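Unit 6. Chores and shop tasks: what current manipulators can and cannot do

Course notes, K. Choi. Revised Dec 23, 2024

6.1 Scope

The question for this unit is narrow. Given a fixed or mobile arm with a parallel gripper and a camera near the wrist, which ordinary jobs can it finish without help, and how often? "Ordinary" covers two groups: household work (clearing a table, emptying a washer, wiping a sink) and light shop work (loading a part, turning a crank, moving stock between bins). Welding cells and palletizers are excluded. They were covered in Unit 2 and depend on fixtures that hold the part in a known place.

6.2 Splitting a chore into parts

A chore is almost never one skill. For grading purposes we divide it as follows.

Reach: bring the fingers to a pose near the object without hitting anything else.
Grasp: close on the object so that it does not slip or rotate under load.
Constrained motion: move the object along a path set by a hinge, slide, or axle.
Release: let go without disturbing the result.
Check: decide whether the job is done.

Most published success rates refer to reach and grasp. Constrained motion and check are where a system that looks good in a short clip tends to fall apart over a full shift.

6.3 Worked case: crank and wheel

The practice set in the Wastarmont simulator includes a small workshop with tiled surfaces. The relevant part of the task is a stone wheel with a crank or handle assembly on its side. The student policy must approach the handle, take hold of it, and turn it through 100 degrees. No training data is supplied for this handle shape.

Before the approach begins, the fingers are open and the path planner has several things to account for. A large round basin lies close to the gripper, with its rim directly behind the lower part of the right finger. A notched gray part sits next to the rim. The clear route is across the floor between the basin and the wheel, and a planner that treats the basin as a flat disk will clip the rim on the way out.
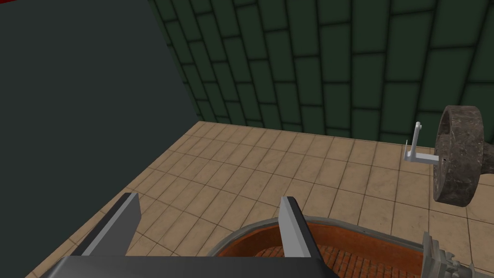 6.4 Why the crank is harder than it looks

A crank handle travels on a circle. A gripper holding it firmly must either rotate its wrist to match or allow the handle to turn between the fingers. If the policy does neither, contact forces rise until the grasp fails or the arm faults. Position control alone is a poor choice. Use impedance control with low stiffness along the radius and moderate stiffness along the tangent.

The axle position must also be estimated. An error of 2 cm in the assumed center is enough to produce a visible fight between arm and wheel before a quarter turn is complete. With the wheel seen close to edge-on, its face is foreshortened and the center estimate is weak. Take a second view before committing to a grasp.

6.5 Results to compare against

Baseline policies were run for 819 trials in total, over randomized start poses. Pliltano, a scripted planner with a learned grasp module, completed 51 percent of its trials. Canico, trained end to end from demonstrations, reached the handle more often but lost it during the turn and finished with a lower overall rate. The Tsai controller adds force feedback to the Canico policy and recovers part of the loss. It has not been tested outside simulation.

Do not read these rates as predictions for a real shop. Simulated friction is uniform, the lighting is constant, and the wheel has no play in its bearing.

6.6 Can machines do chores yet?

Single steps on known objects: yes, at rates useful in a lab. Complete chores in a room the system has not seen: not dependably. A home user will not accept a machine that drops one plate in every rack, and a shop will not accept one that needs an operator standing beside it.

6.7 Assignment

Write a one-page failure analysis of the crank task. Name the stage from 6.2 at which your policy fails most often, and propose one change to the sensing or control. Include force plots with axes labeled in newtons and seconds. Submissions without logs are returned ungraded. Due the first week of February.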